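Recording your first cup run

Gendby Robotics Club, notes for new members

Read the safety card before you start, and have someone else at the station with you. One person drives and the other watches the arm and keeps the log.

1. Switch on the arm controller, then the station computer. Open the Brolen panel and wait until both the arm and the gripper show as ready.

2. Send the arm to its home pose. If it stops with a joint warning, clear it in the panel and try once more. If the warning comes back, leave it and write it in the log.

3. Check the wrist camera view. Wipe the lens if it is smeared. Both fingers should be in view at the bottom.

4. Put the cup upright on the black tray. Move it a little between runs so that the starts are not all the same.

5. Bring the gripper in low and level, with the cup between the pads. Close slowly. The force limit is set to 40 in the panel and should stay there. A higher setting bends the rim.

6. Press record before you begin the approach and stop once the cup has been let go. Keep each run under 24 seconds. Longer ones are dropped when the files are checked.

7. Mark the run as good or bad straight away. A cup that tips over is a bad run, but save it anyway.

We had 353 good runs saved at the end of March and want 1000 before the Altia entry goes in. Send the arm home before you switch anything off.

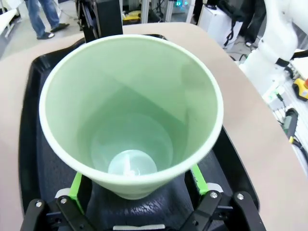 When you have done ten runs, copy the folder to the club drive and add your initials to the log. The lid task is on the next page and uses the same settings, apart from the force limit.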